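Okay, long thread about collecting demonstrations in our simulated kitchen, because a few of you asked what I do all day and "I turn pretend knobs" didn't seem to satisfy anybody. Get a coffee, I tend to wander.

So the project is called Kemcombe. We're teaching a policy to do small kitchen chores, and before it can learn anything it needs examples, and the examples come from people like me driving the arm by hand, over and over, in a rendered kitchen. I do the mornings. My afternoons are mostly going back through what I did in the morning and wincing.

This month is microwave month. I was so pleased when I saw it on the schedule! Last month was drawers, and I love a drawer as much as the next person, but by the end of it I was opening the ones at home with two fingers held like a gripper.

The task I'm on now is simple to say. Reach over to the microwave, get hold of a knob, turn it, let go, back away. The instruction that goes with each run is one sentence, typed before I start, and it has to say which knob. Upper or lower. I have typed "upper" and then gone cheerfully to the lower one more times than I want to admit here.

When that happens, the run isn't trash, by the way. We fix the sentence to match what the arm did, tag it as relabeled and keep it. I used to delete those out of embarrassment and got a very kind talking-to about it.

Target for this batch is 170 good runs. "Good" means the knob turned, the release was clean and the sentence is true. It doesn't have to be graceful. Some of mine look like a person hunting for the light switch in a hotel room, and those are useful too, since the policy is going to end up in awkward spots of its own and ought to have seen somebody get out of one.

The kitchen gets reshuffled between runs. Dadeck is the tool that does it (in-house, a bit cranky, I'm fond of it). It moves the microwave along the counter, swaps the wall color, changes the cabinet fronts and the light, and nudges the camera. Then I get 15 seconds to look around before the clock starts, which feels like plenty until the microwave has scooted halfway out of view.

And it does scoot! Early on I asked whether we should throw out the layouts where you can't see the whole thing. The answer was no, keep them, a real camera on a real arm is going to have bad views all day long. Fair enough. So we keep them, and I've come to enjoy them in a crossword puzzle sort of way.

The knobs themselves are fussier than they look. A grip bar across the face sounds like a gift, and it is, if you come in with the fingers lined up on either side of it. Come in crooked and you slide right off, and then you're sort of patting the microwave. My best advice to anybody starting out is to stop short, rotate the wrist first, and only then go in for the last little bit.

Also slow down on the letting go. My first batch was full of runs where I did a lovely turn and then yanked away so fast that I dragged the knob back with me. Over 80 of them got flagged. I took a long walk after that one.

Somebody asked me last week if it's boring. Parts of it are, sure. But there's a rhythm to it, and I put on the radio, and every so often we get a checkpoint back from training and I get to watch it approach a knob with the same silly little pause I do before I commit. I can't tell you how strange and sweet that is - like hearing a kid use one of your expressions.

Next up is Cotorley, which is the same kitchen but with 2 tasks chained together, cabinet first and then microwave. I tried a couple of practice runs yesterday and my wrist work between the two was a mess, so there will probably be another thread like this one, with more complaining in it.

Anyway, I've got a pile of runs left before lunch and the tea's gone cold. Leaving you with one from this morning's batch, right at the start, before I'd gone anywhere near a knob. 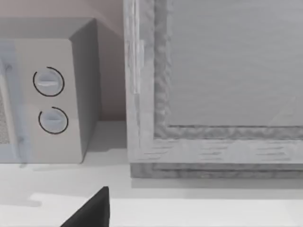

Kemcombe, microwave knob task, start of a run. Simulated kitchen.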